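Brutdale Tenants' Association
Packing and Swap Room Subgroup
Minutes of the meeting held June 16, 2025, in the ground floor room

Present: the chair, the minute taker, the reps for the Barros and Trornberg buildings, and five residents, one of whom had come for the parking meeting and decided to stay.
Apologies: the Drimard building rep, who has sent apologies to every meeting this year and is thanked for being consistent.

1. Minutes of the last meeting
Agreed, with one correction. Under item 4, "the chair was boxed in" should read "the chairs were boxed." The chair said she had liked the first version.

2. Matters arising
The shelf by the radiator is still not level. Things placed on the left end arrive at the right end in their own time. Carried over to July.

The sign reading PLEASE TAKE ONE has been removed from above the spare light bulbs, as it was being read generously.

3. Donation boxes for the shelter
The subgroup agreed in the spring to send 46 boxes of household and toiletry items to the shelter on Trornberg Street. So far 11 have gone. The chair described this as a start. The Barros rep asked what we would have called it if it were fewer, and the chair said also a start.

The main holdup is boxes. New ones cost money, and the ones residents bring down have mostly led full lives already. There was a long discussion about what counts as a usable box. Views ranged from "anything with a bottom" to a standard that would have ruled out every box in the building. The following was agreed:

A box with torn top edges can be used if the walls stand up by themselves and the flaps that remain can be made to meet.
A box that has lost its flaps goes to whoever is storing things under a bed, and does not go to the shelter.
Old shipping labels come off or get covered. One resident's winter coats were nearly mailed back to the store last year on the strength of an old label.
Tape is for joining cardboard to cardboard. It is not a building material. The resident who disagrees asked for his disagreement to be recorded, and it is.

4. State of the packing table
The subgroup looked over the table and what was on it. The fruit-print tablecloth is staying. A motion to replace it with something plainer failed for lack of a second, and the person who donated it was in the room, which may have helped.

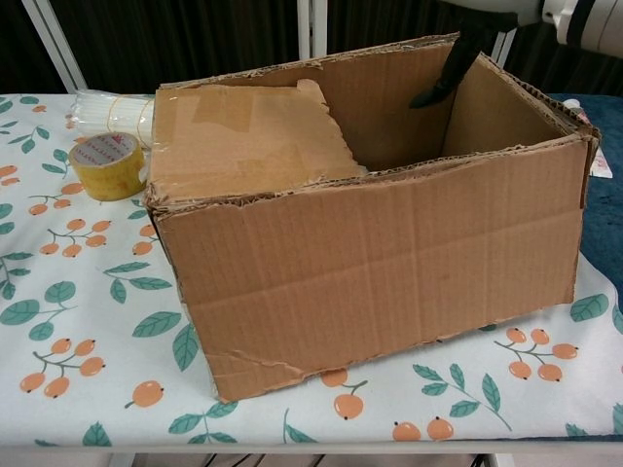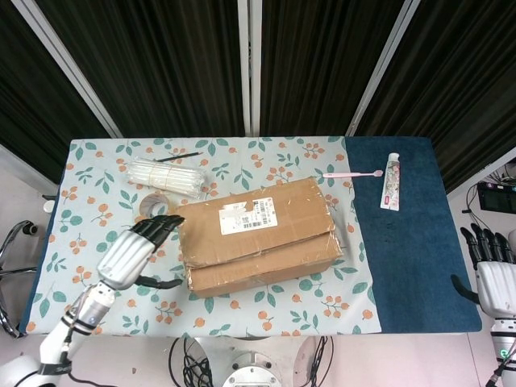

Cardboard and packing tape on the fruit-print cloth, item 4.

Points raised on the table:

4.1 Tape. The roll should live on the table and nowhere else. It has previously been found in the laundry room, in the elevator, and around a bicycle. The Trornberg rep offered to tie it down with string. It was pointed out that the string is also missing.

4.2 Toothbrush and toothpaste. These had been put out at the back, over by the dark blue end of the table. All agreed that toiletries should be packed in pairs, brush with paste, as the shelter has asked. A resident wanted to know whether the pink brush was for packing or was somebody's. No one claimed it. Only brushes still in their packaging will be sent from now on, and anything lying out on the table will be treated as a sample.

4.3 Straws. There was a bundle of clear straws held with rubber bands. The shelter has not asked for straws. The subgroup could not find anyone who had. They will be offered to the children's party group, who said no to them in the spring but may have softened.

4.4 Rubber bands. Please put them back in the jar. The jar has been empty for so long that a resident has started keeping tea bags in it.

5. Money
The balance stands at $3,350, before the $82 owed for tape and labels. The chair asked how a group this size could owe $82 for tape and labels, and several people looked at the resident mentioned at the end of item 3. Payment approved.

A request for a proper tape dispenser, the heavy kind with teeth, was approved in principle. The Barros rep will find a price. The last one we had is believed to be in the Drimard building, and a polite note will be sent.

6. Room hours
The room will stay open until nine in the evening through July. Whoever locks up should check that the window is closed and that all the residents are on the outside. This was not always done in the spring.

7. Any other business
The resident who had come for the parking meeting raised parking. The chair ruled it out of order. It was then discussed for twenty minutes.

A resident asked if empty boxes could be flattened before being left in the hallway. Agreed by everybody, including the two people who leave them there.

Actions
Chair: write to the shelter with an honest number of boxes.
Barros rep: price for dispenser.
Trornberg rep: string.
Minute taker: note to Drimard about the old dispenser, polite version.
All: bring boxes with flaps.

Next meeting in July, same room, date to be posted on the door. The meeting closed when the cookies ran out.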